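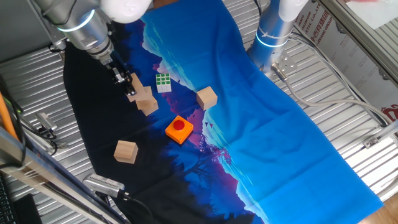 Kavell 70 Clip-On Pulse Sensor Module

If you have ever tried to get a clean pulse signal from a fingertip while the person attached to it is fidgeting, talking and reaching for their coffee, you already know why we spent so long on this little module. The Kavell 70 is a reflective optical sensor with green, red and infrared emitters, a single photodiode and all of the front-end electronics on one small board, and we are very fond of it!

What you get

Each kit comes with the sensor board, a soft silicone clip, a ribbon cable and a printed quick-start card. The clip is the same one we use on the Elell line, so if you have spares in a drawer somewhere, they will fit.

Choosing your light

Green is usually the happiest choice for heart rate at the wrist or finger, as blood absorbs it strongly and it doesn't travel very deep. Red and infrared reach farther into the tissue, and you will want the pair of them for oxygen saturation work. All three can be switched on and off in software, so please do experiment (we certainly did, for months).

Connecting it

The board talks over I2C and runs from a 3.3 V supply. Our free Clista logging software finds it by itself on most computers. If it doesn't, unplug the ribbon cable, seat it again with the contacts facing down, and restart Clista.

Good to know

The Kavell 70 is meant for teaching and research and is not a medical device. Wipe the window with a soft, barely damp cloth, and keep alcohol away from the clip.

Ordering

Single kit: part no. 334
Classroom pack: part no. 764
Replacement ribbon cable: part no. 2346

Orders for Southeast Asia ship through our distributor, Thái. Orders placed before noon usually go out the same afternoon, though November does tend to be a busy month for us.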